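Workshop notebook, car 2 -- June, started 7.40 in the morning

Continued from the page with the gearbox ratios. The car came back from Bestero late in the evening and we left it on the stands overnight. I write down what was found today, and what is still open, so that the next person does not need to ask me.

Front left corner. Aksel Gunnlaugsson said on the radio in the second practice that the car was pulling to the left under braking, only in the slow corners. In the long right-hander he did not feel it. I first suspected the caliper, because we had changed the seals before the event. The caliper is fine. Both pistons move freely and come back the same amount. Pads are worn evenly, inner and outer.

Then I checked toe with the strings. The left front had moved out by 2 mm from the setup sheet. The lock nut on the track rod was not tight. I could turn it with the fingers. There is no paint mark on it, and on the right side there is one, so I think we set the left side last and somebody called us for the scales before it was marked. It was my corner, so I take this one.

New rule for me: paint mark directly after torque, before the spanner goes back on the wall.

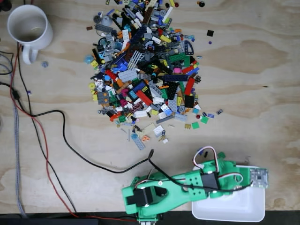 Gunnlaugsson thinks the toe is only half of it. He asks for a look at the brake bias bar too, as the pedal felt longer on the second day and he had to wind the balance to the rear two clicks more than he likes.

So I took out the pedal box after lunch. The bias bar was turning, but with a dry feeling, and there was brake dust in the clevis on the front cylinder side. Cleaned with brake cleaner, new grease, put back. The clearance at the clevis is now equal on both sides. I do not know if this explains the longer pedal. We bled all four corners anyway. Some small bubbles came from the rear right, nothing from the others. Fluid was from the same tin as before the event, and this tin is now thrown away. Please open a new one next time, also if the old one looks full.

Engine. Total on the hour sheet is 9 hours since rebuild. Oil out, filter cut open and laid flat on paper. No metal that I can see or feel with the magnet. Plugs are a normal colour, number three a little darker than the rest. Compression test is not done, the tester is lent to the Zuner people and they promised it back before we load the truck. I wrote to them again.

Tyres. The set from the race is finished on the inside shoulder of the left front, which fits with the toe. The other three could do a practice session. I put them on the lower rack with chalk marks. The set from qualifying is better than I expected and I would keep it for Clondia as a wet-morning spare, if the track is drying and we do not want to burn new ones.

Data. Lap 387 in the logger is the one to look at if you want to see the pull. Open steering angle against front brake pressure. At the hairpin he holds some degrees of right lock to go straight. In the same corner in the first session, the trace is clean, so the nut came loose between the two -- or it was loose from the beginning and the kerb did the rest. I cannot decide this from the data.

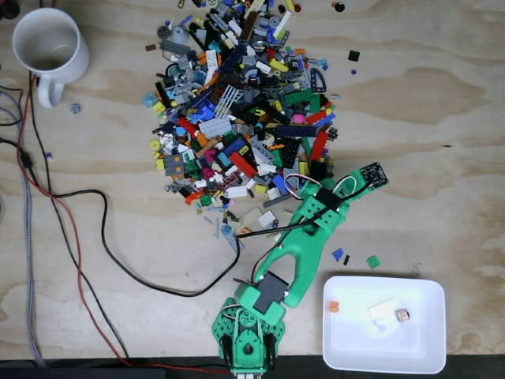

Bricks on the table, June.

Still open for car 2:
Compression test, when the tester is back.
Order track rod lock nuts, left and right thread. Lo has them in stock, part 3958, take a full bag.
Front left wheel bearing, small noise when turned by hand. Compare with the right one before deciding.
Ride height after the new springs, with driver weight in the seat.
Ask Aksel if he wants the pedal one hole further back.

Stopped at 18.20. Car is on the stands, battery is off, left front wheel is not torqued.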